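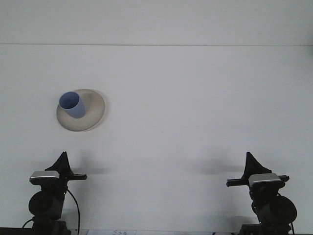

Blauer Becher auf dem flachen Teller, Öffnung nach links oben.

Seit Juni ersetze ich das alte Küchengeschirr Stück für Stück. Bedingung war, dass alles in ein einziges Fach des Hängeschranks passt und dass Becher und Teller gemeinsam abgestellt werden können. Das Fach ist ein Stolik, Innenmaß 884 mm in der Breite, die Höhe gibt der Einlegeboden vor. Für Becher mit Henkel ist dort kein Platz, jeder Henkel kostet in der Reihe die Breite eines halben Bechers.

Die Becher stammen aus der Serie Clada, Durchmesser an der Mündung 80 mm, nach unten verjüngt. Die Verjüngung ist der Grund, warum ich sie genommen habe: Sie lassen sich ineinanderstecken. Bei glatter Wand klemmen sie allerdings, wenn noch Wasser dazwischensteht. Ich stapele deshalb höchstens zwei und lasse sie vorher an der Luft trocknen. Die Farbe heißt beim Händler Taubenblau, ich würde sie eher zu den Violetttönen rechnen. Auf Grau wirkt sie kühler als auf Holz.
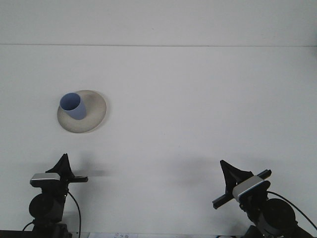 Dieselbe Kombination, Becher nah am linken oberen Tellerrand.

Zum Teller: flach, matt, meliert. Matte Glasuren zeigen nach einiger Zeit graue Striche vom Besteck. Das ist Metallabrieb und geht mit einem milden Scheuermittel wieder weg, bei glänzender Glasur genügt meist der Schwamm. Auf einer melierten Fläche fallen die Striche weniger auf, auf einfarbig weißem Geschirr sofort. Fanni Lengyel hat mir zu Amaral geraten, dort sei der Brand gleichmäßiger. Ich habe 6 Teller bestellt und 8 Becher, weil Becher bei mir häufiger zu Bruch gehen.

Ein Becher steht auf dem Teller nur dann gerade, wenn sein Boden ganz in der Mitte aufliegt. Am Rand kippelt er. Für das Tragen vom Schrank zum Tisch ist das zu unsicher, ich nehme beides inzwischen getrennt.

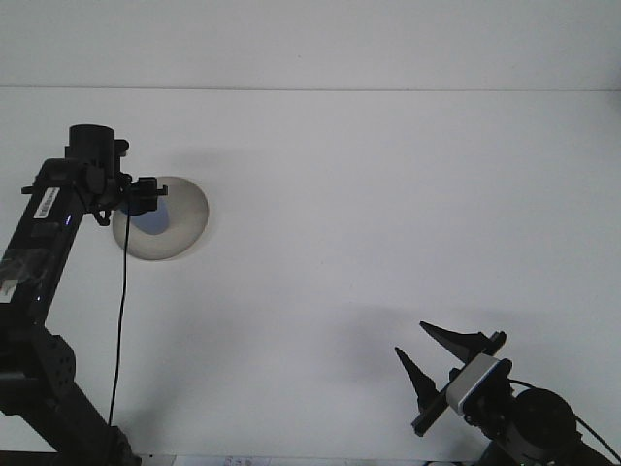

Schüsseln waren der schwierigste Teil der Umstellung. Eine tiefe Form stapelt schlecht und lässt sich im unteren Korb der Spülmaschine nur schräg einstellen, eine zu flache taugt nicht für Suppe. Die cremefarbene mit der matten Oberfläche ist ein Kompromiss, rund und eher flach, für Müsli und Salat ausreichend. Gegen die weiße Tischplatte hebt sie sich kaum ab, was mich beim Decken stört. Tiago Barreto verwendet unter hellem Geschirr dunkle Sets von Flukadow; die Maße habe ich mir notiert, bestellt ist noch nichts.

Offen ist die Frage der Filzeinlagen zwischen den Tellern. Ohne Einlage reibt der unglasierte Fußring auf der Glasur darunter, mit Einlage wächst der Stapel, und dann wird es unter dem Einlegeboden eng. Vorerst liegt Küchenpapier dazwischen.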